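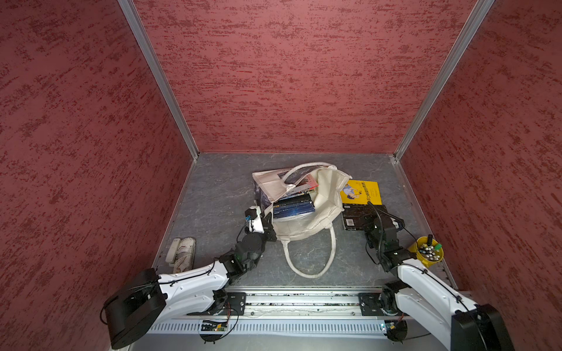

PACKING NOTES

Reading time: 2 min

Search this newsletter Go

Books go into a canvas tote flat, in one stack, largest format at the bottom. Merike Kļaviņa sets the limit at 22 paperbacks for two bags. Slippers and pens travel separately.

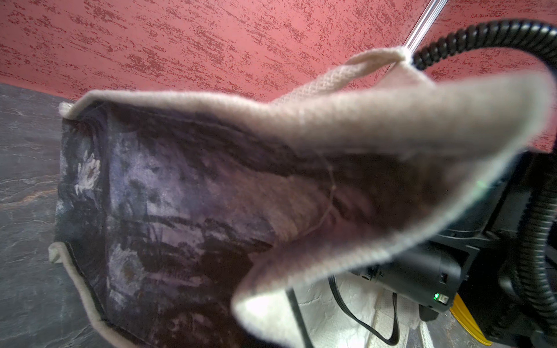
Printed side of the tote, with beige lining and handle.

Check the lining before loading. Trim loose threads and inspect the stitching where each handle meets the rim.

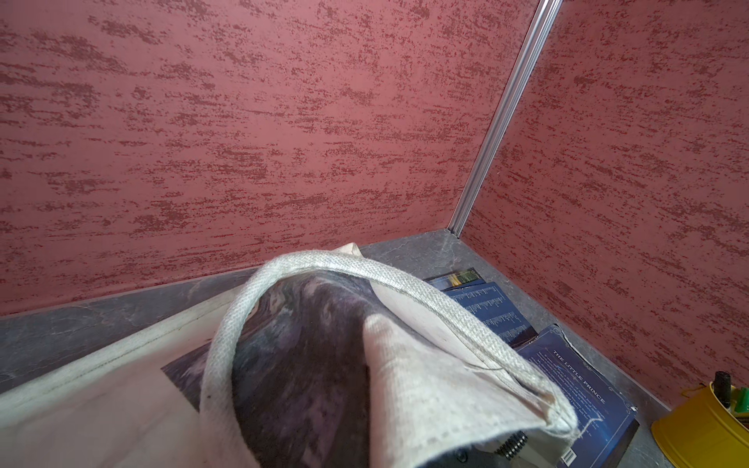
Hardcovers stay out until the stack is level, then slide in upright along one side. 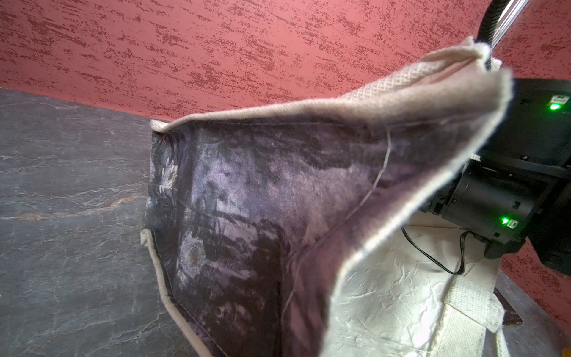 Beige lining folded over the floral print.

Contact Koivisto | © Koivisto | Back to top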